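The Miracle at Varnthorpe

21 Dec 2019

The water at Varnthorpe was supposed to cure things. My aunt had it from a woman at her church, who had it from a pamphlet, and the pamphlet had it from the people who sold the water. That was the whole chain of evidence. I laid it out for her over the phone, link by link, and when I was done she asked what time I could pick her up.

So I drove. It was 77 miles, the last seven of them on a road that had given up on being paved. My aunt sat with her purse in her lap and her bad hip propped on a pillow and read me the testimonials. A man from Skena had thrown away his cane. A lady had gone in with shingles and come out without them.

"Shingles go away," I said.

"Not that fast."

"How fast did it say?"

She looked. It didn't say.

The place had been a motor lodge once. They'd painted over the old sign but you could still read CASTILLO under the white if the light hit it from the side. Someone had strung Christmas bulbs along the gutter. In the lobby there was a desk, a bell, a rack of the same pamphlets, and a price list in a very nice frame. A soak was 49 dollars. A soak with a blessing was 64. I asked the girl at the desk what the extra 15 bought and she said, "The blessing."

"Does the water not work without it?"

"Oh, it works," she said. "It works better, though."

My aunt paid for the blessing. She paid in cash, out of the envelope she kept for the grandkids, and I looked at the pamphlets while she did it so I wouldn't say anything.

They told us to wait down the hall. I had expected candles, I guess, or a fountain, or at least some effort. You would think that if you had a spring that made the lame walk you'd put a little money into the building. I stood in the doorway of the room they sent us to.

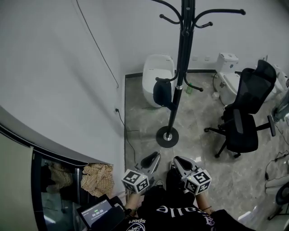

The waiting room, so called.

"Where do I hang my coat?" my aunt said behind me.

I told her she had her choice of hooks.

She hung it up. She held my arm to do it and I felt how light she'd gotten since summer. Then she stood there in her good blue dress, the one with the covered buttons, and I understood that she had dressed for this the way she'd have dressed for a wedding. I put the phone away.

The man who ran it came and got her after a while. He had a soft voice and a soft sweater. He took her elbow from me as if I'd been holding it wrong. I asked him if the spring had ever been tested and he said many times, and I asked who by, and he said by everyone who had ever stepped into it. I'd been saving up three or four more questions but that one sort of used up the air.

"You're welcome to soak as well," he said.

"There's nothing wrong with me."

He nodded for a long time at that.

I went and sat in the car. I ran the heater and looked up the geology of the county, what I could get of it on one bar. Limestone. Some iron. There was a bottling outfit called Brastedetti that had come out before I was born and drilled and left again, and you have to figure a company like that would have noticed a miracle in the well, or at least put it on the label. I read this twice, pleased with it. I planned how I'd bring it up on the way home.
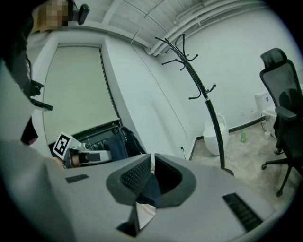 Then I planned how I wouldn't. I went back and forth on it. My uncle used to say I'd argue with a stop sign, and he meant it fondly, mostly, but he had quit asking me to dinner by the end. When he was sick my aunt had bought him a copper bracelet from a catalog and I'd sent her an article about copper bracelets. He was buried in it. I found that out at the viewing, with his cuff riding up a little, and she saw me see it and fixed the cuff.

It was getting dark when she came out. She came across the gravel by herself, with the man in the sweater watching from the door under the bulbs. Her hair was wet at the neck. I watched her the way you'd watch a card trick, looking for the move. She was limping. It was the same limp. I'd have sworn to it in court.

I got out and went around and opened her door.

"Well?" I said.

"It was warm," she said. "I thought it'd be cold, and it was warm."

"They heat it. There's a tank out back, I saw the pipe."

"Did you?"

"It's a regular propane tank."

She thought about it while I did her seat belt. "That was nice of them," she said.

We took the bad road slowly. She had a bottle of the stuff between her feet, which I hadn't been told about and didn't ask the price of. After a few miles she moved the pillow out from under her hip and put it in the back seat. I saw her do it. People get tired of a pillow. It could have slid, or gone flat, or she could have been too warm with the heater going. I had all of that lined up before we hit the pavement.

"How's it feel?" I said finally.

"How's what feel?"

"The hip."

"Oh," she said. "It hurts."

She slept after that. I drove with the radio down low. Past the Skena turnoff she woke up and said that in January she might like to go again, if I had a free Saturday, and I said it was a lot of money for a warm bath. She said yes, it was. She said I could pick the one without the blessing, if I wanted to come in.

I told her I'd look at the calendar.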